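We use cookies to remember your language. Accept | Settings

Semstead shared workshop: questions about the two-arm table

Who is building it?
Dayana Tapia made the rail and the table. Taner Tuncer writes the control program, and I, Baltazar, do the wiring and answer the letters.

How much did it cost?
Until now we have paid 684 euros for the parts, without the motors. The motors were given to us by a member who stopped his own project.

Can I come and see it?
You are welcome on the open evening, from 8 o'clock. Please write to us before, the room is small.

Why are there two arms?
A large plate is difficult to hold from one side only. With two arms each gripper can press less strongly. 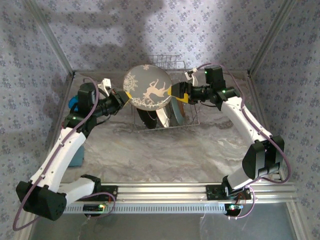
Do both arms need their own power supply?
One supply can feed both, if it is strong enough. We use 2 separate ones, so that a fault in one arm does not stop the other.

Which cable should I buy for the joints?
Take a soft one with many thin wires. Our first cable was too stiff and it broke in October.

265 shares | 8 comments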